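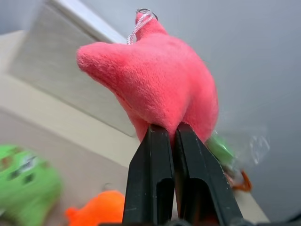

Gripper cell on the plush line: what happens to piece rates and packer jobs?

Posted in Warehouse and Light Assembly, March 28, 2018

I run second shift at a small keychain and plush packing shop. We have 7 people on the sorting tables and one arm with a two-finger gripper, running Follero for job control. It picks soft charms and places them in trays. Management wants it on the regular schedule by September.

My people are paid a base plus a piece rate. Over one shift the arm did 286 picks that needed no help. A person still has to feed it, clear it and fix the tray. How are other shops paying for that time, and does the packer stay a packer on paper?

Weerakoon

Depends on your state and your contract. We just put everybody on hourly and the complaints stopped. Ask HR.

Akamier

We went through this with a similar product mix. Some points, in the order they came up.

Piece rate does not work for the person at the cell. Output is set by the cycle time, and the operator loses money every time the arm stops. We moved that position to a flat hourly rate equal to the packer's average over the previous quarter, piece pay included. Check the average per person before you publish it. Our two fastest packers would have taken a cut, so they were given their own figure.

Change the job title. Ours is "cell attendant," one grade above packer. The written duties are feeding, clearing, visual check and logging the stop code. Adjusting finger position is a technician duty and stays one.

Log the interventions before you cut any hours. In our trial period we had 2,902 pick attempts and 1,765 of them finished with no hand on the product. Everything else was labor that the original plan had at zero. Soft goods fold where the fingers close, and elastic loops catch on whatever is next to them. Presenting the pieces spaced out helped more than any change in grip force - but spacing them out is also somebody's work, so count it.

Rotate. Attending a cell is dull and we saw more missed defects late in the shift. We swap at the meal break.

Warkavine

Agree with the post above on the log. I would add that the stop codes need to be few and written by the people who use them. Ours came from the integrator and half the stops went in as "other." Also get the stop and lockout training signed off before anyone's title changes - our safety lead held up the new pay grade until that was done.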